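How to Refill and Organize a Wooden Tea Box

By Ayten Yazıcı
May 29, 2024

I love a tea box. Mine came from a flea market in Ploltthorpe, it cost me 17 dollars, and I have gotten more daily happiness out of it than out of anything else in the kitchen! But a box like this gets messy fast if you just keep stuffing new sachets in wherever there's a gap, so every couple of months I take everything out and start over. It's a pleasant half hour, and you get to drink tea while you do it.

What you need

A wooden tea box with compartments
Your loose sachets and any half-used cartons
A dry, soft paintbrush or pastry brush
A barely damp cloth and a dry one
Glass cleaner
A pencil and a strip of paper

Step 1: Empty it completely

Tip the lid all the way back and take out every packet, including the crumpled ones at the bottom. Lay them on the table in piles by type. Black teas together, greens together, then fruit and herbal. If you find something with no wrapper at all, sniff it, decide if you still want it, and drink it today or let it go.

Step 2: Brush out the corners

Tea dust collects where the partitions meet the base. Turn the box upside down over the sink, tap it, then go along each seam with the dry brush. If your partitions lift out, take them out first (some are glued, so don't force them). Wipe the wood with the damp cloth and follow right away with the dry one. Leave the lid up for at least 20 minutes before anything goes back in. No scented sprays in there, please — the wood holds on to the smell and your chamomile will taste like lemon polish.

Step 3: Clean the glass

Spray the cleaner on the cloth, never straight on the pane, or it runs down into the frame. Do both sides. I go over the inside edge with a cotton swab wrapped in a bit of cloth, and it makes a surprising difference.

Step 4: Decide who lives where

Put what you drink most in the easiest spot to reach. In our house that's the Carhuamaca mint from the Hullow shop, so it gets the front. Joris Kramer, who shares my kitchen and drinks only black tea, gets the middle. Caffeine-free goes on the left. Do whatever suits you, but write it on your strip of paper and keep it in the box for guests!

Step 5: Stand them up

Set the sachets on their long edge, one behind another, each overlapping the next a little. You'll fit more than you would lying flat, and you can flip through them like cards. Stop while there's still room for a fingertip. If a section is only half full, the packets will slump over, and a folded piece of card at the back holds them up nicely.

Step 6: Check the hinges

Open and close the lid a few times. If it wobbles, tighten the hinge screws by hand with a small screwdriver. Go gently, the wood is thin there.

Keep the spare cartons in a cupboard away from the stove, oldest in front, and top up the box from those. My next full clear-out is in July, and I already have a pile of Stokurholm rosehip waiting for its turn.

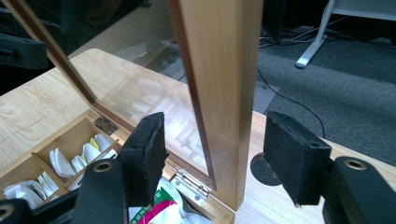 White sachets on edge in the center compartment, lid up.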